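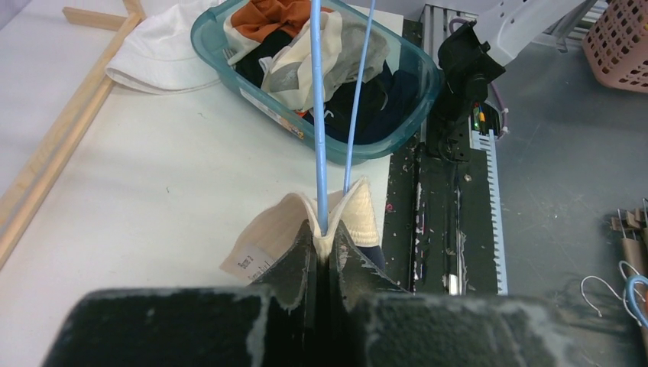

Fig. 1. Laundry, close up: a cream garment between two gripper fingers, with more clothes waiting in the basket.

Week 6: Can a machine do the washing yet?
Household Automation, evening course. Notes by Joonas Ahonen

Bring these notes on Thursday, as we will be arguing over them!

Last week we looked at floor cleaners and lawn mowers, which are the success stories. Both work on a flat surface, both can bump into things without much harm, and both can go over the same patch twice. This week we turn to laundry, and I think it is the best subject on the whole course, because it looks so dull and is so hard.

Why cloth is difficult

A mug has one shape. Once the machine knows where the handle is, it knows where the rest of the mug is too. A shirt has as many shapes as there are ways to drop it. Look at the cream fabric in Fig. 1: pinched in one place, it gathers into a peak and flops outwards in two flaps. Which part is the sleeve, if it has one? Your own fingers would sort that out in a second by feel, and you would hardly notice doing it.

Then there is the pile. Dark navy and black clothes heaped together are a nightmare for a vision system (try it at home with your own socks in poor light). Where does one garment stop and the next begin? Picking up "the top one" sounds simple until you try to write down what the top one is.

Breaking the chore into steps

I like the way Orvokki Keskinen splits it up in her Partanen lectures:

Separate: get one item out of the heap.
Identify: what is it, and which way round?
Spread: find two useful corners and open it out.
Fold or hang.
Put away, in the right place, for the right person.

Machines are getting good at the first step. The third is where most attempts slow to a crawl, and the fifth hardly gets tried, which is a pity, as it is the one my family would pay for.

A worked example

Suppose a folding machine we will call Prando manages each of four steps 82 times out of 100. That sounds decent. Multiply it through, though, and it gets all four right on fewer than half the garments. Now suppose it has a basket of towels only. Identifying becomes easy, corners are easy to find, and the numbers jump. This is why hotel laundries had machines for flat sheets long before anyone had one for jumpers.

So, yet or not yet?

My own view: towels, yes, if you are patient. Mixed family washing, not yet, but the progress is lovely to watch, and I change this page every July.

For Thursday

1. Empty a basket of clean washing on to a table. Fold five things using one hand, finger and thumb only. Note where you got stuck.
2. Choose another chore (loading a dishwasher, packing a box, making a bed) and split it into steps as above.
3. Read the Ullum handout, first half. Skip the sums if they put you off, we will do them together.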